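# Cleaning a Fashion Ring at the Table

By Nizar Dabbas. Last revised November 2019.
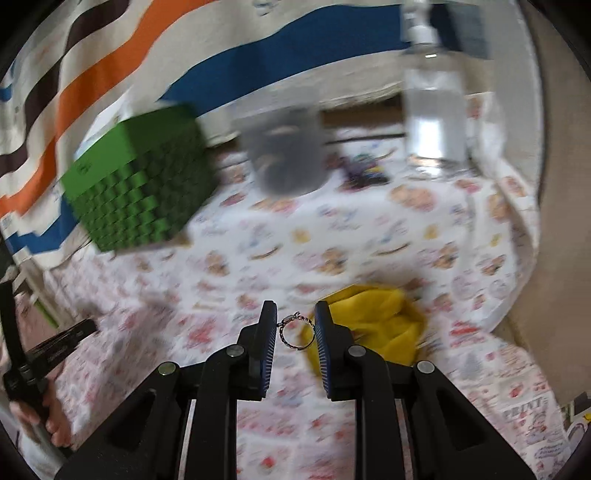 *A thin ring with a small raised ornament, over the printed tablecloth. Mustard-yellow cloth, tissues, cup and pump bottle behind.*

These instructions cover thin fashion rings with a segmented or beaded-looking band, the kind where dark, silvery and pinkish parts alternate around the circle. They collect hand cream and soap in the gaps and go dull long before they wear out. A cleaning takes 18 minutes at the table, and most of that is drying.

Do not use this method on pearls, opals, turquoise, wood, shell, or anything with a sentimental value you can't replace. Take those to a jeweler.

## What you need

- A cup that won't scratch the ring. Plastic is fine.
- Lukewarm water
- Mild liquid soap. A pump bottle is easier to control than a squeeze bottle.
- A box of plain tissues, no lotion
- One soft cloth, lint-free, washed without fabric softener
- A baby toothbrush, or an adult one marked extra soft
- A wooden toothpick
- A tablecloth or folded towel to work over

I use the Cuketti soap because it has no color or scent in it. Dish soap from the supermarket does the same job. Avoid anything labeled "moisturizing." The moisturizer is the same film you are trying to get off.

Work over fabric. A ring dropped on a bare table bounces and goes under the radiator. A ring dropped on a cloth stays put. If your tablecloth is heavily patterned, lay a plain hand towel on top for the drying stage, where a loose stone or bead would be easy to lose among the printing.

## Check the ring first

Hold it by the sides of the band, with the ornament at the top, and look through it at a window or lamp. Turn it a little at a time until you have been all the way around. You are looking for:

1. Gaps where a segment has shifted
2. Green or white crust
3. Glue showing around the base of the ornament
4. Bare metal where the plating is gone

Then press the ornament very lightly with the toothpick. If it moves, stop. Skip the soak and go to "Dry cleaning" further down. Water gets into old glue and finishes it off.

Don't squeeze the band while you hold it. Thin bands go oval with very little pressure, and plating cracks when you try to push them round again.

## Washing

1. Fill the cup halfway with lukewarm water. Hot water softens glue.
2. Add one short press of soap and swirl it with the brush handle.
3. Lower the ring in and leave it for 4 minutes. Plated rings should not stay in longer than that. Solid silver can.
4. Lift it out and brush along the band, following the circle. Brushing across the segments catches the edges.
5. Turn the ring and brush the inside. Most of the dirt is here, and it is the part people skip.
6. Use the corner of the brush around the base of the ornament. No pressure, just the wet bristles.
7. Empty the cup, refill it with clean water, and dip the ring 13 times. I count because when I don't, I stop too early and there is a soap haze the next morning.

Never rinse a ring under the tap with the drain open. If you have to use the sink, put the plug in.

## Drying

Fold a tissue in four and set the ring on it. Press a second tissue down over the top and hold it for a few seconds. Roll the ring along its edge on a dry part of the tissue to pull water out of the gaps.

Tissues are for blotting only. They are made from wood fiber and will leave fine marks on soft plating if you rub with them. They also shred on the ornament, and then you are picking lint out with the toothpick.

When the tissue stops coming away wet, change to the cloth. Run it around the outside of the band, then twist a corner and pass it through the middle. Leave the ring on the dry towel for the rest of the time before you put it away or put it on.

Microfiber is good for this. Keep one cloth for jewelry and don't let it drift back to the kitchen — a trace of scouring powder will ruin a finish in one pass. I keep a color nobody in my house uses for dishes.

## Dry cleaning

For rings with loose or glued parts:

- Brush with a dry extra soft brush, inside and out.
- Dampen one corner of the cloth, wring it hard, and wipe the band only.
- Clean the crevices with the dry toothpick, held nearly flat.
- Finish with the dry part of the cloth.

It gets off less than washing does, but it is safe to repeat every week.

## Dark spots that stay

Some dark sections are meant to be dark. Compare the spot with the same place on the other side of the ring before you go after it. If both sides match, leave them alone.

Real tarnish on silver can be treated with a polishing cloth. I bought a Rizk one for 44 cents at a closing sale and have used it since May. Don't use polish or a polishing cloth on plated or colored parts. Coppery-pink finishes in particular are often very thin.

Toothpaste and baking soda scratch. Vinegar attacks some metals and most glue. I know they are all over the internet.

## Storing

Put each ring in its own small bag or compartment. I have a Kistard tray with a lid, lined with felt. Keep it out of the bathroom. Put the ring on last, after lotion and hair spray, and take it off before washing your hands.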